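Lodimness Boards > Software > Planning and Control
Thread: Wutix 2 planner for tabletop pushing, is anyone getting the numbers they claim?

Started by flatearthkinematics, January 2020
29 replies, showing the ones marked useful by the moderators

flatearthkinematics
I've spent the last stretch trying to get the learned pushing policy that ships with Wutix 2 to do what the release notes say it does. The notes say you give it a typed instruction ("push the red star next to the blue cube"), it looks at a single color camera, and it puts out small 2D moves for the end effector until the job is finished. No object poses, no depth, no calibration beyond the table corners.

My results: 800 instructions on our setup, 229 finished inside the time limit. I'm not going to call it broken because I don't know yet what I did to it. But I have a boring old pose estimator plus a push planner from before, and it does better than that on the same blocks with the same arm. So before I spend more time on this I'd like to hear from somebody who has run it on real hardware and isn't on the Wutix mailing list as a cheerleader.

Setup: stick end effector, fixed height, planar moves only. Camera looking down at an angle. Policy runs at 5 Hz on a desktop card.

oblique_pusher
Which checkpoint? The default one in the installer is the sim-only one. They don't say so very loudly.

flatearthkinematics
The real-data one. I checked the hash.

gantrymouse
229 out of 800 is worse than what we saw but not by enough to make me defend them. The thing you need to look at is what "finished" means. In their eval script an instruction counts as finished if the block center ends up within a radius of the target at any time step. Any time step! So if the stick shoves the star past the cube and off to the other side, that passes as long as it went by close enough. I assume your script only looks at the end state.

flatearthkinematics
Mine looks at the end state, yes. I would have thought that was the only sane reading of "push A next to B".

gantrymouse
It is. I'm only telling you where the gap comes from. Rescore your logs their way and I bet a good part of it closes.

peelback
I'm going to disagree a little. We run Wutix 2 every day for a reordering job and it's fine. The people I see having trouble mostly changed something the policy depends on without knowing it. Camera height, board color, the color of the stick. It was trained on pixels. You can't swap the pixels and then complain. Did you keep the same camera angle?

flatearthkinematics
Same angle within what I can measure with a tape. Board is wood where theirs was white. I read the notes twice and there is no line that says the board has to be white. They do have a paragraph about how well it copes with new backgrounds.

peelback
A wood board with heavy grain is a pretty big change though.

oblique_pusher
Then "copes with new backgrounds" shouldn't be in the release notes. You can't have it both ways. Either it handles a piece of wood or it doesn't.

tallow_and_tin
Has anybody looked at the shape confusion separately from the pushing? Two different failures get added together in these success numbers and I never see them split. One: it goes to the wrong block. Two: it goes to the right block and pushes it badly. For us the first was small for colors and large for shapes. Tell it "the green star" with one green star and one green cylinder on the board and it's happy with whichever green thing is closer. It learned color and it treats the shape word as decoration.

flatearthkinematics
That's a good split and I hadn't done it. Give me a bit, I have the logs.

gantrymouse
While we wait: the latency setting. The default config assumes the camera image is fresh. On our machine the image was two control steps old by the time an action came out of it, so the stick was always reacting to where the block used to be. With a cylinder that's deadly because a cylinder rolls off the tip as soon as you're a hair off center. There's a parameter called obs_delay in the client file. It is not in the manual. Set it to what you measure and the circling behavior mostly goes away.

peelback
Seconded on obs_delay. That's a fair complaint about the docs.

flatearthkinematics
OK, went through the logs. I tagged first contact only: which block does the stick touch first, and is it the one in the instruction. Wrong block first in a lot more runs than I expected, and tallow_and_tin is right, nearly all of those are right color and wrong shape. Rescoring gantrymouse's way picks up some of the rest. It does not get me anywhere near the published table.

Also measured the delay. It was bad. Fixed it, reran a smaller batch, and the pushes look cleaner. The wrong-block runs are exactly as wrong as they were.

tallow_and_tin
Not surprised. Delay fixes hands, it doesn't fix reading.

ruledsurface
I'll say the unpopular thing. Why are you people using this at all for a flat board with a handful of blocks on it? A color threshold and a contour fit will give you every block, its shape and its heading at camera rate. Then it's a planar pushing problem, and there are decades of work on that. You can print the plan and read it. When it fails you know which line failed. With this you get a vector out and a shrug.

peelback
Because the board isn't the point. The board is where you test it before it goes on something messier.

ruledsurface
People have been telling me that since the first version. I have yet to see the messier thing.

oblique_pusher
The threshold approach has its own grief, to be fair. We had the Sjögren segmentation package on ours and any two blocks of the same color that touch come out as one blob, and then the contour fit invents a shape that isn't in the set. Different colors touching are fine. We also had the top faces and the side faces split into two regions under overhead lights, so a cube turned into a light square and a dark square.

ruledsurface
Sure, but you can see that it happened. You open the mask and there it is, and you fix it in an afternoon.

oblique_pusher
It was a long afternoon.

kolton_bench
I work on the tools side at Kolton, we make one of the arms people use with this, so weigh that how you like. No connection with Wutix. Two practical things.

First, check where your planner thinks the tip is. If the tag that registers the table is off the board and only near one corner, a small rotation error there turns into a real offset at the opposite side. The learned policy in principle doesn't care, but your workspace clamp does, because it's computed in robot coordinates. I've seen runs where the policy was asking for the correct move and the clamp was quietly eating it. Log the requested action and the sent action side by side.

Second, tip height. Fixed height over a board that isn't quite level means it drags at one end and rides high at the other.

flatearthkinematics
Logging both now. I hadn't thought about the clamp at all. I have one tag, by the upper right corner, off the board, so I'm exactly the case you describe.

gantrymouse
If the clamp is eating your moves, you'd see the stick sit still near one edge while the policy keeps sending the same vector.

flatearthkinematics
Looked. It does that along the near edge. Not in most of the failures, but in enough that I feel stupid. Widened the clamp, put the failures back in the queue, will see.

peelback
So that's delay, clamp, and scoring, and none of those was the policy.

tallow_and_tin
And the shape words, which is the policy. Let's not lose that one because the others were easy.

oblique_pusher
Agree. Also I'd like someone to explain how the published table was made if a normal user has to find three undocumented things to get within sight of it.

ruledsurface
Carefully, is my guess.

peelback
That's unfair. The eval script is public, anyone can read the radius check.

ruledsurface
It's public and it's a bad check. Both can be true.

flatearthkinematics
Where I am now, for anybody who finds this later. Obs delay measured and set. Clamp widened. Scoring on end state, and I'm keeping it that way no matter what their script does. For the shape problem I'm trying a dumb hybrid: a small detector picks the block from the instruction, and the policy only gets to do the pushing. It already stops the green mix-ups in replay. I don't love it, since at that point I have a pose and could hand it to my old planner, and I'll be running the two against each other on the same start layouts before I believe anything.

Layouts are being saved as stills so we can argue over the same ones. Number 3082 is the one I use for the shape words, because both greens and both reds come as one cylinder and one star. If peelback's setup can run "push the green star to the heart" on that and go to the star first, I'd like the log.

peelback
Send it over. I'll run it on the stock checkpoint with no detector.

tallow_and_tin
Please post the failures too, not only the good ones.

Attachment from flatearthkinematics:

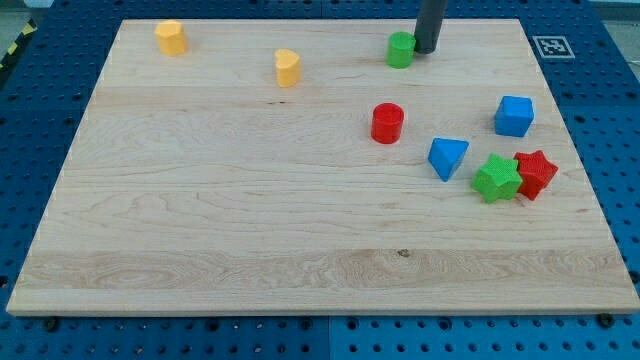 Layout 3082, stick at the far edge beside the green cylinder, both stars over on the right.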